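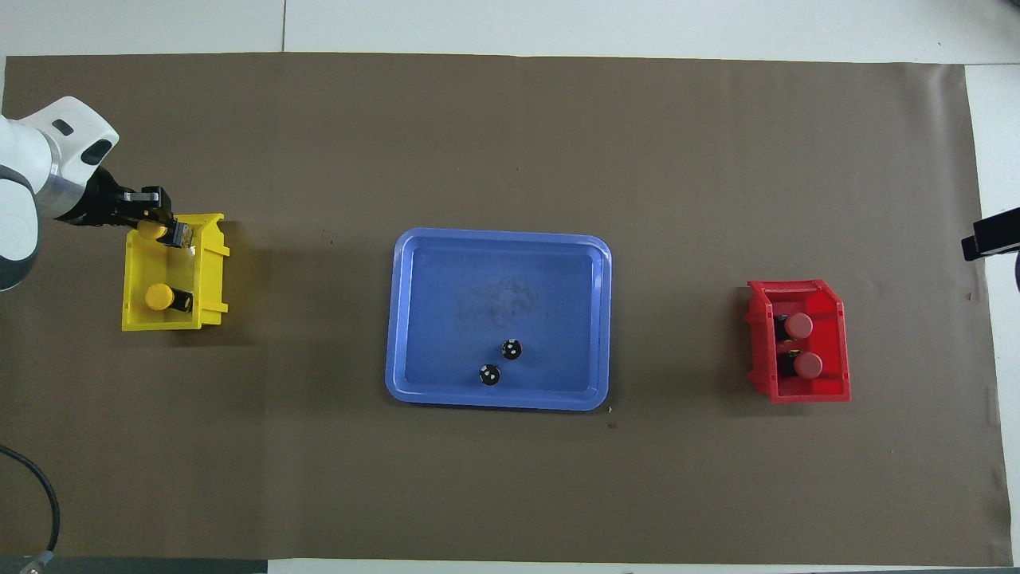
Korach sorting room, progress report, October to date
November 27, 2022
To: Ginette Girard, Lévesque fund

Ginette, sorry this is short, wanted it in before the call.

Where we are
Small-parts sorting by cap color is going on the floor now, brown paper over the tile, bins in a row. Yellow caps to the yellow bin, red-pink caps to the red one. Blue tray in the middle for whatever is waiting. Tried it on benches in October and things rolled off. Paper stays down all day, gets changed when it tears.

Sorted so far: 2305 pieces out of the Eludow donation. Left to do: 126 boxes, most of them small. A few are mixed in with cables and old packaging and those will be slow.

What's working
Open bins with the slanted front. You can see in without picking them up and they're easy to reach into from the side. The closed tubs we had before were a pain, lids everywhere. Those went to the back shelf, may give them away.

Keeping the middle tray shallow. The deep one turned into a junk drawer inside a week.

Color rule is simple enough that new people get it in a minute. The written key is still on the wall but it needs redoing, the orange and the red on it printed almost the same.

What isn't
Small black caps. Loose ones, no container to go with them. They end up in the blue tray and then sit there. No bin for black yet. Asked Binidex for a quote on a fourth bin, same style, they came back with a minimum order that is way over what we need. Will try for a single one secondhand.

Faded reds. Some are closer to pink and people hesitate. For now pink goes with red, we can split them later if you need it seperate for the inventory.

Labels coming off. Not a sorting problem really but it slows the second pass, when somebody has to read what the thing is. 89 pieces set aside with no readable label. Don't want to guess on those, holding them in a marked carton.

Money
Spent on bins, trays and paper: $132. Under the line you gave us. Paper roll is nearly half gone so one more before the end of the grant. Receipts are scanned, will send them with the final, unless you want them now.

Not spent: shelving. Waiting to see how much space the sorted stock takes up before we buy anything. The Eludow boxes are still stacked along the hall and I'd like those gone first.

Next
Finish the small boxes
Get a bin for black caps
Redo the wall key, bigger print
Second pass on the yellow and red, check for strays
Decide on the no-label carton (need your input, keep or toss?)

One ask. Can the end date move by two weeks? The mixed boxes are the reason. No extra money needed, just the time. If that has to go thru the Lévesque office tell me which form and I'll fill it out tonight.

Piece counts by box are on the shared sheet, second tab. First tab is old, ignore it.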